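4.2 Estimation de pose et choix de la cavité

Le planificateur reçoit deux entrées : la pose du bloc vert dans le repère de la cellule et la classe de la pièce saisie. La pose est recalculée avant chaque tentative, car le bloc n'est pas bridé et peut se présenter sous des orientations différentes. Nous extrayons les contours des cavités sur la face supérieure, puis nous les apparions au modèle par un recalage rigide. Le jeu de validation compte 919 images ; 53 ont été écartées parce que la pièce tenue masquait trop de contours — cas que le module Cemard signale de lui-même.

Une fois la cavité choisie, la trajectoire d'approche est générée en 12 points de passage, le dernier à la verticale de l'ouverture. Le contrôleur passe ensuite en mode compliant pour la descente. Le support noir voisin est traité comme un obstacle fixe dans la carte de collision.
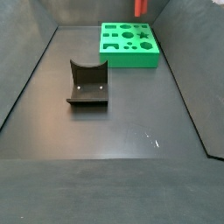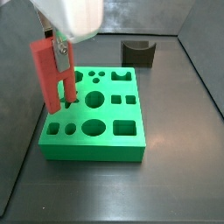
Figure 3. Bloc à cavités et support noir dans la cellule, sous deux orientations du bloc.

Yi-an Sun nous a fait remarquer que le recalage rigide reste ambigu lorsque seule une rangée de contours est exploitable, et qu'il vaudrait mieux conserver plusieurs hypothèses de pose jusqu'au premier contact plutôt que d'en retenir une seule dès la perception.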